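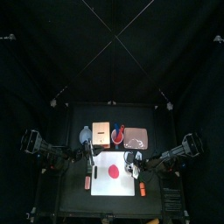 My elbows hurt. I know that's a silly thing to open with, but I've spent most of July steering two robot arms around by remote control and it's my elbows that are complaining, not my hands or my eyes or any of the bits I expected.

So, the job. I sit at a pair of handles, and whatever I do with them the arms do on the table (with a tiny lag you stop noticing after the first morning). Every run gets recorded and goes into the pile, and the arms are supposed to learn from the pile. My total stands at 371. Joyce Mwaipopo, who started two weeks before me, is miles ahead and very gracious about it.

We're working on whiteboard stuff at the moment. There's a red oval on the board, a black marker, and a cloth-or-paper wad for wiping, and wiping is so much harder than you'd think! When I clean a board at home I lean on it until the ink goes. Through the handles I can't feel the board at all, so I have to watch how the wad squashes and guess from that. Press too lightly and it skates over the ink. Press too hard and the whole board goes for a walk, and then the other arm has to come over and hold it still, and now I'm doing two things at once with hands that have only ever agreed on typing.

Mwangi Lema gave me the best tip I've had so far, which was to slow down before contact and keep everything else at normal speed. I'd been creeping along the whole way like I was carrying soup. He says a nervous demo teaches a nervous robot. I've also quit restarting whenever I fumble a grasp. If I drop the marker and pick it up again, that run stays in, and Mwangi reckons those are worth having.

The Toltby batch is supposed to be up to 3,000 runs between all of us, so there's plenty of wiping left. After that it's stacking, I think, or maybe cups, depending who you ask. Joyce is hoping for cups. I'm hoping for a chair with proper armrests, and I've put in a request for one, so if you have a favorite please tell me in the comments before somebody orders the cheap kind.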